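Progress note to Rener, May. From Fiifi Korletey, Mengal workshop

Quick one as the next visit is nearly on us. Open day went ahead Saturday, doors at 2, 226 through by close against the 200 we put in the bid. Ramesh and Atif ran the arm, Shoaib on the door. Bag picking was the busiest table by far, queue most of the afternoon.
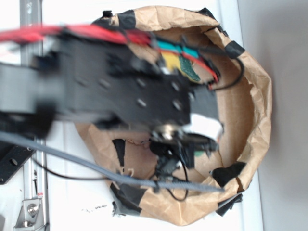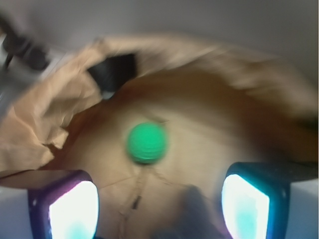

Bag picking table, open day. Second picture is from the wrist camera, green ball between the fingers.

Talks overran, 45 mins is too long for families, will cut. Feedback forms still being typed up, Junaid has them. Grurano school want a visit of their own, date to be agreed. Zekum invoice for the printed boards attached, slighty over quote, please approve.

Still to do: risk assesment update, second talk slot, better signs from the car park. Spend table to follow once Atif has the reciepts in.

Fiifi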